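Farnberg households to get third bin from September

Farnberg residents will start sorting food scraps into a separate bin from September, after council voted on Tuesday night to extend its kerbside trial to the rest of the town.

The change adds a small lidded caddy for the kitchen and a larger bin for the kerb. Food and garden waste will be collected weekly. General rubbish moves to a fortnightly pickup, and recycling stays as it is.

Council trialled the service in 22 streets around Kruger Road over the summer. A report tabled at the meeting said most households used the bins correctly, with plastic bags the main problem in the food waste.

Collection will be handled by Cliline, which already has the recycling contract. The scraps will be trucked to the Plirkon composting site outside town and turned into mulch for parks and sports grounds. 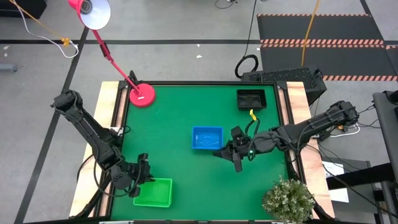
Sizwe Radebe told the meeting that two weeks was too long to leave nappies in a bin in hot weather, and asked whether families with babies could keep the weekly rubbish pickup. Council staff said larger rubbish bins would be offered at no extra charge to households with children in nappies and to people with medical needs. Applications open next month.

Units and townhouses with shared bins will be dealt with separately. Body corporates will receive a letter setting out their options, and no changes will be made at those addresses until next year.

The annual waste charge will go up by around $4 a household. Councillors voted down a motion to delay the start until after Christmas, with two in favour.

Caddies will be delivered to front doors with a roll of compostable liners and a collection calendar. Residents who already compost at home can opt out of the caddy, but the fortnightly rubbish pickup will still apply.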